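Visit to Protico, Ganddale: what happens to old hard drives

I have a cupboard with more old computers in it than I care to list, and until this winter I had never given much thought to where they go once I stop looking at them. When Protico wrote to our user group offering places on a tour of its Ganddale site, I put my name down.

The site is on the Tunstall road, behind a tyre depot, and is easy to miss. Parking is limited. We signed in, left our phones in lockers and were given overshoes and a visitor's badge. Lionel Barbier, who runs the goods-in side, took us round the first half.

Machines arrive in wheeled cages, mostly from councils, schools and offices. Each one gets a barcode and is weighed. The heaviest cage in the bay that morning was marked 1228 kg, which Lionel said was over what they like to move with the hand truck. After that the machines are sorted by age. Anything too old to resell goes straight to the breaking line, and the rest go upstairs.
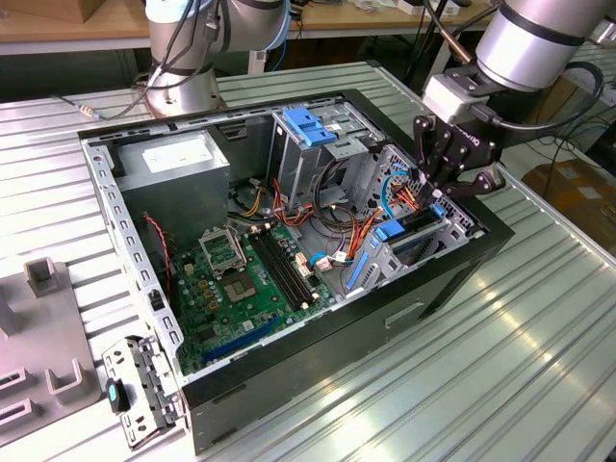

Upstairs is quieter and warmer. The drives are tested before they are wiped, which surprised me. Lionel's reason was that a drive with failing sectors can refuse to overwrite them, so there is little sense in spending hours on it. Those drives are sent to the shredder. The good ones are erased with a program called Lulard, written in-house, which does one full pass and then reads the whole disk back to check it. A large drive can take up to 20 hours. Several people in our party had been brought up on seven passes or more, and there was a fairly long argument about it by the racks. Protico's view is that one verified pass is enough for any modern hard drive. Solid-state drives are handled separately, using the erase command built into the drive.

I asked whether they ever look at how fragmented the disks are. They don't, as the wipe takes no notice of files.

The shredder is in an outbuilding and we watched it through a window for a few minutes. It is very loud. What comes out goes into drums and is sold by weight to a metals firm.

Tea was in the canteen, followed by a question session. Most of the questions were about prices. A private customer can bring in a single drive and have a certificate for it, but must book first.
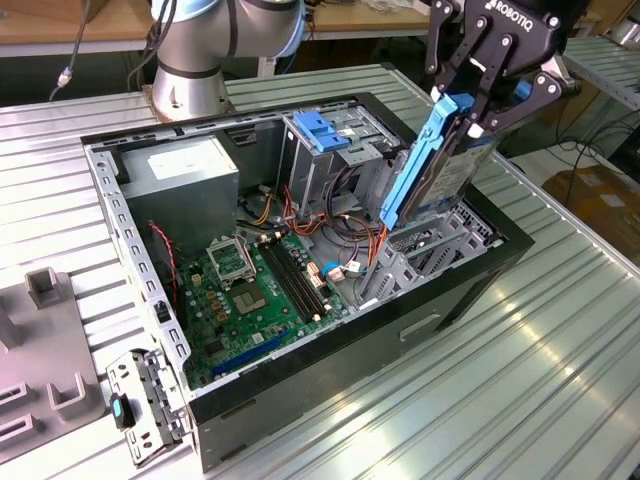 Ganddale, 29/01/2020

Aurélien Le Goff, the technical manager, took the second half and talked mainly about records. Every drive has a log entry with its serial number, the result of the test and the name of the person who signed it off. He showed us the entry for job 2197, a school clearance, from collection to certificate. It ran to several screens. Customers can ask for the full log but few do.

He was frank about what goes wrong. The commonest fault is a second drive missed inside a case, usually one added later by the owner, so cases are now checked twice before they leave the room. Labels falling off comes next.

The tour was meant to last 90 minutes and overran. There is no charge. The next one is in June, and places can be booked through the Protico front desk. Wear flat shoes, and bring a coat for the loading bay.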